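4.3 Keeping the near field out of the planner's way

We now come to the part of the software that took us the longest to get right, and which we had honestly expected to finish in a week. The planner described in Section 3 works on a single shared map of the workspace, and everything that either camera reports ends up in that map sooner or later. In our first version we treated the two cameras alike. Each one produced a depth estimate, each estimate was turned into a cloud of points, and the two clouds were simply added together. It is a natural way to begin, and for the far half of the desk it gave us very little trouble.

The difficulty lies close to the hand. A camera mounted at the wrist always has the fingers in its view, and a large share of its lower image is taken up by parts of the arm's own tool. If those points go into the map unchecked, the planner sees an obstacle exactly where the gripper is and politely refuses to move. The usual answer is to mask out the tool using the known joint angles, and we do this too, with the mask grown by a small margin to allow for calibration error. But a generous margin also hides real objects that happen to lie next to a finger, and those are very often the objects we care about most.

Our module, which we call Nornano, replaces the fixed margin with one that depends on how much the two views agree. For every cell of the map near the gripper we keep two separate scores, one from the wrist and one from the scene camera, and we let them fade at different rates. A cell is marked as blocked when both scores are high, or when one of them is high and the other camera has no clear line of sight to it. A cell that the wrist camera reports as full while the scene camera sees straight through it is held back for a few cycles – long enough for the hand to move a little and for the question to be asked again from another angle. The idea for this waiting step came from Shakuntala Rawat, and we are grateful for it, as our own attempts to settle the matter within one cycle had become rather complicated.

The two views rarely show the same things equally well, and we would like the reader to keep this in mind when looking at Figure 7. From the wrist, packages and device housings near the fingers appear large and are cropped by the image border, so that their full extent has to be guessed or taken from memory. From farther back, the layout of the desk is much easier to read, but loose cables become thin and the fingers themselves cover only a small area. Thin cables deserve a word of their own. Our depth estimates lose them easily, and so we run a separate line detector on the color image and add its output to the map as a soft cost. The planner may cross such a region if it must, but it will take a modest detour first.

All timing is handled by Seko, the small message layer that Sudheer Kaimal wrote for our earlier Annamalai system and kindly agreed to maintain for this one. Each cloud carries the time at which its image was taken, and the arm pose is looked up for that time and not for the time of arrival. We mention this because a mistake here looks very much like a calibration error, and we spent a good part of July adjusting a calibration that had been fine all along. With the stamps corrected, the map update runs in 19 milliseconds on our workstation, and the planner is called after every second update.

We tuned the fading rates on 100 recorded reaches and then left them alone. The evaluation in Section 5 uses a separate set of 137 reaches, none of which was looked at during tuning. Readers who wish to try other values will find them in one settings file in the Plutwood repository, with a note beside each on what tends to go wrong when it is set too high.
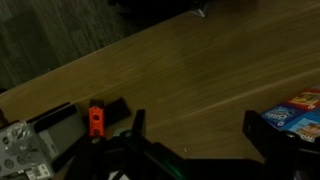
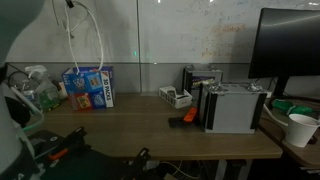 Figure 7. The workspace as seen from the wrist camera (first image) and in a wider view of the desk (second image). Parts of the gripper are visible in both.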